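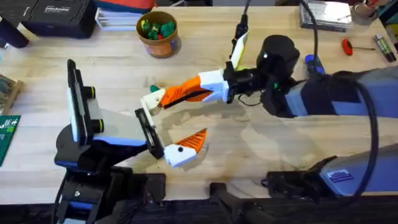 Home | Programs | Grantees | Reports | Contact

Print this page | E-mail this page

Interim Progress Report: Demonstration Data for Two-Arm Handling of Small Parts
Grantee: Clevholm Institute, Manipulation Group
Principal investigator: Valdemar Ketilsson
Reporting period: second, ending in March

1. Status of the work

The purpose of the grant is to collect a body of human-guided examples from which a learning system can be trained to handle small parts with two arms working together. During this reporting period the group moved from trial recordings to regular collection. As of the end of March, 499 demonstrations had been recorded and accepted into the main set. A further 114 were recorded but set aside after review. Those recordings have been kept, with the reason for rejection entered against each one, and are available to the Foundation on request.

Collection takes place at a single wooden-topped workbench with the two arms mounted to face each other across it. The fingers used in this work have orange, ridged grip pads. The bench is also used for minor adjustments, and hand tools and small pieces are kept on it. The group has decided to leave this arrangement in place during recording. The earlier trial set was gathered on a cleared surface, and the model trained from it performed poorly when other objects were present.

2. Tasks covered

Two tasks were approved in the work plan. The first is the transfer of a small piece from one gripper to the other above the table. The second is the placement of a piece into a shallow tray after such a transfer. Recording for the first task is complete for this period. Recording for the second began later than planned, as described in section 4, and makes up the smaller share of the accepted set.

Each demonstration begins from a stated starting position and ends when the operator releases the controls. Operators are asked to work at an even pace and to complete the movement even when a first grasp is missed. Recoveries of this kind are marked in the record and kept. The group considers them among the more useful material collected so far.

3. Review and labeling

All recordings pass through the Tapsell review tool, which was put into service at the start of the period. A reviewer who did not perform the demonstration confirms the start and end points, checks that the camera and joint records agree in time, and assigns an outcome. Most of the rejected recordings failed the timing check. The fault was traced to a clock setting on the recording computer and has been corrected. The remaining rejections were for incomplete movements or for a piece leaving the view of the fixed camera.

4. Delays and changes

Replacement grip pads ordered from Ellico arrived late, and work on the second task was held until they had been fitted. The original pads were showing wear, and the group did not wish to mix worn and new pads within one task. No change to the budget is requested. The operator training guide, due in this period, is in draft and will be submitted with the next report.

5. Plans for the next period

The group will continue recording the second task until it matches the first in number. A first training run on the combined set will be carried out on computing time provided by Dresteo under the existing agreement. Results will be reported separately for each task, including cases in which the system fails to complete the transfer.

Questions concerning this report should be directed to Valdemar Ketilsson through the grants office.

Print this page | E-mail this page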